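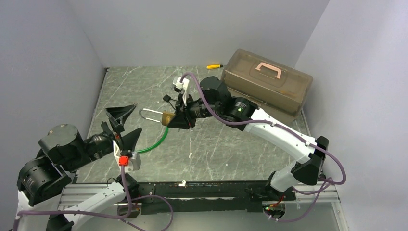
Document intake at a small law office: report on my placement project

Prepared by Stellan Holmgren
Placement supervisor: Corey Pearce
Submitted 2 June 2025

1. Background

My placement was in the office of Pivura, a law practice in Posonthorpe. The practice works mostly with leases, wills and small business sales. I am a student of legal administration and not of law, so my task was to study how papers enter the office and how they are given to the right matter. I did not read client advice and I did not take part in any meeting with clients.

Before the project, incoming papers were saved in the folder of whoever opened the mail. When a lawyer worked from home, she had to telephone reception to ask where a document was. The office already paid for a file system called Zirnon, but it was used only for billing.

2. Aim

The aim was to find out if all incoming papers could be registered in Zirnon on the day they arrive, with one common way of naming them, and without hiring more staff.

3. Method

I wrote a naming rule together with the receptionist. Each name has the matter number first, then the date of the paper, then the sender, then one word for the type. We kept a list of permitted type words, because in the old folders the same kind of paper was called "letter", "ltr", "corresp" and "mail".

After this I took 1000 closed documents from the old folders and gave them new names by the rule. A second person checked every name against the paper itself. Where we disagreed, Corey decided.

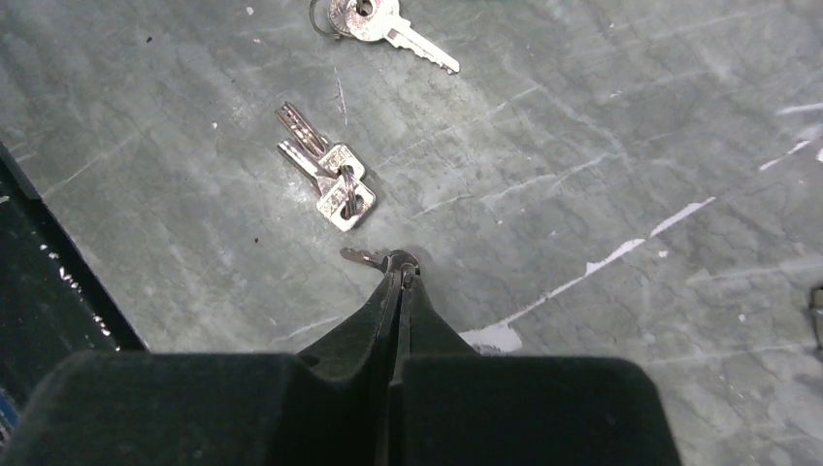 The checking took longer than I had planned. Old leases often carry more than one date, and the rule did not say which to use. We changed it during the work so that the date of last signature is always chosen, and I went back and corrected the leases I had already done.

4. Results

Of the 1000 documents, 976 were named correctly at the first check. The others had mostly a wrong date. In 3 cases the document was in the folder of the wrong client, and these were reported to the privacy officer at once.

The lawyers were in favour of the new names, but two of them asked for a shorter type list. It was shortened in December.

5. Problems and limits

All documents in the test were closed matters. Open matters have drafts, and my rule does not handle version numbers well. I also looked at an add-on named Rewi, which reads the sender from a scanned page, but the trial licence ended before I could make a fair test, so I give no opinion on it.

6. Recommendations

Reception should register all mail before noon. The type list should have one owner, and new words should be added only by that person. A rule for drafts should be written before the open matters are moved.

The naming rule and the type list are attached as Appendix A.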